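2/12/20

# Grellik's swap shelf outgrows the library hallway

Anyone who has squeezed past the swap shelf in the back hallway of the Grellik library this winter, coat snagging on somebody's old bread machine, will be glad to hear that it is moving. From next month the shelf (which stopped being a single shelf a good long while ago) will have a room of its own in the former Leka shoe store on the corner, with proper lighting, a counter for checking things over, and enough floor to set down a stroller without blocking the restrooms.

Zdenka Milošević, who put out the first box of jam jars and paperback mysteries when her own kitchen cupboards would no longer close, sounded both pleased and a little wistful when we stopped in to see her. "I'll miss people coming across it by accident," she said, wrapping a gravy boat in newspaper as she talked. "You'd come in for a book on roses and go home with a waffle iron. I hope they'll still wander over, it's only across the street!"

The idea has stayed as simple as it was at the start. You bring in something clean that still works, and you take home something you can use, and if you have nothing to bring that day you are just as welcome to look. Last year 501 households signed the guest book, some of them so often that their handwriting has become quite familiar to the people at the desk. Baby clothes and canning jars go fastest. Picture frames hang around, and so do fondue sets, of which there are currently three in perfect condition with all their little forks.

The new room comes with a modest rent of 83 dollars a month, which the landlord, the Jorent family, has agreed to hold steady for the first year. A soup supper in January covered a good part of that, raising 700 dollars in one evening, and we are told the lentil ran out before half past six. The rest will come from the coin jar by the door and from a plant sale planned for May, so if you are starting tomatoes on the windowsill, please think about starting a few extra.

There will be some changes to what is accepted. Mattresses, car seats and anything with a gas tank are still off the list, and large appliances will have to be arranged by phone beforehand. On the happier side, there will at last be space for garden tools, card tables and small furniture, all of which had to be turned away while everything was kept in the hallway. Broken metal goods, such as bent curtain rods and pans past saving, should go straight to the Fodis scrap yard on the river road, where the drop-off hours are the same as before.

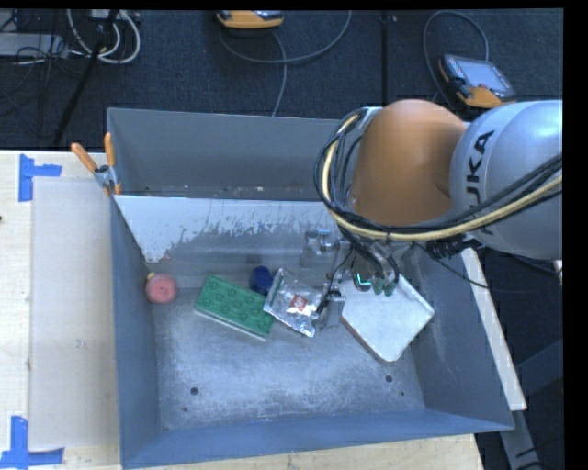 *A big metal bin, well scuffed on the inside.*

Moving day itself will be spread over two mornings, and help is very much wanted, particularly from anyone with a station wagon or a strong back. Boxes can be picked up at the library desk ahead of time. The books will go over first, then dishes and kitchen things, and the toys will be left for last so that the story hour children can carry their own favorites across with a grown-up at the crosswalk. There will be coffee, and Zdenka has promised her poppy seed roll, for which at least one of this paper's staff has already offered to lift furniture.

The hallway shelf stays open as usual until the move. Please don't leave bags outside the library door overnight, as the last snow soaked through a very nice set of quilted curtains. Questions about the new room, or about the fondue sets, can be left with the front desk during library hours.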